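Learning from Demonstration > Methods and Results
Thread: Hand-held gripper data, corridor episodes vs tabletop episodes (results inside, bring salt)

kvaran_left
Posted Thursday, 9:12 am

Long post, sorry. I've been comparing two ways of spending a demo budget for a two-gripper pick and place policy. Set A is 2,000 episodes at one table. Set B is 1,000 at the same table plus 1,000 out in corridors, where the light is bad and the walls go on forever. Same policy, same training recipe, same wrist-view-only input. The head rig gets recorded but the policy never sees it.

Evaluation is 100 rollouts per condition. At the table, A beats B by a hair, and I wouldn't bet lunch on it. Move the arms anywhere else and A falls apart while B merely gets worse. I was hoping for something more exciting than "variety helps," but the data did not consult me.

The part I want opinions on is how much of the view is just gripper. In the corridor episodes the hardware eats the whole bottom of the picture, and the thing you care about shows up in a little V in the middle. 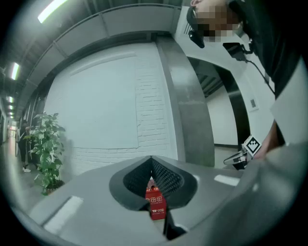

Corridor set, wrist view. Red box in the V, second gripper over on the right.

So the question is whether to mask the gripper body before training. I've tried it both ways and got a result I don't like, which I'll post once somebody has guessed wrong.

fedix_or_bust
Posted Thursday, 9:40 am

Mask it. The housing is the same in every episode and carries no information. You're paying the encoder to look at gray plastic.

torque_wrench_tom
Posted Thursday, 9:58 am

Don't mask it. The fingers are in there too, and the fingers are your only clue about where the hand is relative to the object. Also your "variety helps" claim has a hole. B has half the table data AND a different place AND probably different objects. Which one did the work?

kvaran_left
Posted Thursday, 10:21 am

tom: same object list in both sets, I'm not a complete animal. The background changes, and so does the height, which is the bit I can't wriggle out of. Table episodes are all at table height. Corridor episodes have things on the floor.

fedix: congratulations, you guessed wrong. Masking the housing and leaving the fingers made no difference at the table and cost us in every new place. My theory is that the reflections on the housing tell the policy something about the lighting. My labmate's theory is that my mask was sloppy. We are not currently speaking at lunch.

fedix_or_bust
Posted Thursday, 10:33 am

I'm with the labmate.

baseo_nightshift
Posted Thursday, 11:05 am

We hit something like this with the Baseo set. Our mask was drawn once, by hand, on one gripper, and then applied to all of them. The mounts were off by a few millimeters from one unit to the next, so on half the data the mask was chewing into the fingertips. Check yours per device before you build a theory of light.

How are you handling the pose tracking out there? A long hallway with a repeating ceiling gave us fits.

kvaran_left
Posted Thursday, 1:47 pm

Okay, checked per device. One of the four masks was shaved too close on the left finger. Annoying! Rerunning tonight. The theory of light is on leave until then.

Tracking: better than I feared. The marker on each gripper helps when the other one can see it, and when neither can, we lean on the inertial data and hope. The worst episodes are the ones where the operator turns and one view is suddenly all hallway. Best ones have a big boring landmark nearby. We use the white brick wall as an anchor, so every episode at that spot starts with it well in view.
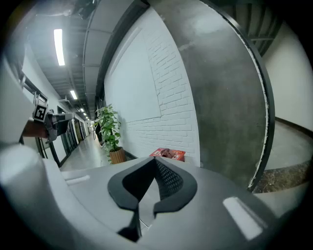 After filtering for tracking dropouts I kept 1,000 corridor episodes out of 2,528 recorded. Yes, that's a terrible yield. Some of it was dropouts, some was me being picky so the two halves would match in size, and I didn't log which was which as carefully as I should have.

torque_wrench_tom
Posted Thursday, 2:02 pm

Hold on, that's the headline and you put it in the basement. You picked the best corridor episodes and compared them with unfiltered table episodes?

kvaran_left
Posted Thursday, 2:10 pm

Same dropout filter on both. The pickiness was corridor only. I hear it too, now that I've typed it.

baseo_nightshift
Posted Thursday, 2:26 pm

Take a random draw from whatever passes the dropout filter and train B again. If the gap survives, you've got a result. I'd also put some low pickups in the table room, to settle tom's height thing.

fedix_or_bust
Posted Thursday, 2:31 pm

And publish the mask.

kesteck_intern
Posted Thursday, 3:15 pm

Dumb question from the Kesteck side: why not feed the head view in as well? You're already recording it.

kvaran_left
Posted Thursday, 3:38 pm

Not dumb. The robot we deploy on has no head. We could bolt a camera up there, but then I have to match its height to several operators of several heights, and I have enough height problems in this thread.

Random draw is queued behind the mask rerun. If the gap goes away I'll edit the first post and change the title to something humbler.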